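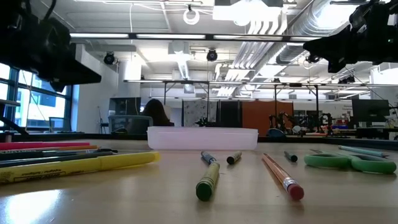 Talk notes - picking the right fingers for small stuff
Speaker: Myfanwy Gethin
2021-09-17, version for the long slot

Slide 1. Hello, who I am, thank Belmiro Henriques for the loan of his spreadsheet and most of his patience. Say up front: I love this subject and I will talk too fast. Wave if I do.

Slide 2. The task. Pens, markers, a pencil, scissors, all into one shallow plastic tub. Sounds like nothing. A kid does it while watching TV. For two arms it's a lovely test, with fat barrels and skinny barrels, things lying close together, and scissors that don't behave like anything else on the table. PAUSE and let people think about how they would grab scissors lying flat.

Slide 3. The three grippers. Lerken: parallel jaws, hard flat pads. Zuvlow: same jaw travel, soft ribbed pads. Correia: curved fingers that wrap a bit as they close. Same arms and same controller for all of them (Cavau, stock settings). Somebody always asks about the settings, so say it twice.

Slide 4. How we ran it. 1,000 picks per gripper, spread over 16 layouts. Layouts were printed on paper so Belmiro and I would set the table the same way. We still drifted. My pencils end up on more of a diagonal than his do, and you can see it in the data!

Slide 5. Results, fat barrels. Markers and highlighters: everybody does well. Don't linger here.

Slide 6. Results, thin barrels. This is the fun one. Lerken closes on a thin pen and the pen rolls away under the pad, again and again. Zuvlow's ribs catch it. I honestly cheered the first time. PLAY CLIP, around 33 seconds, no sound needed.

Slide 7. Scissors. Correia wins by a long way. The finger tip drops into a handle loop and lifts from there. Hard pads can pinch the blades but the whole thing swings once it's in the air. Show the swing with my own scissors (pack the scissors - blunt ones, for the train).

Slide 8. Cameras. Quick detour. Looking down from the ceiling is great for finding things and poor for judging height on a shiny tabletop, where the lights bounce back at you. We tried a matte mat on a few layouts and the misses near the bright patch dropped off. Not enough runs to put a number on it, so don't.

Slide 9. What I'd buy. Soft ribbed pads for a first setup. Swap in the curved fingers if your job has handles or loops. Be fair to Lerken: cleanest release of the lot, and the pads never tore.

Slide 10. Next. Second round in October, one gripper of each kind on the two arms, passing things across. Very excited, keep it short.

Questions. Likely ones: pad wear (Belmiro has photos), cost (send them to the handout), can it take a cap off (not yet, ask me after).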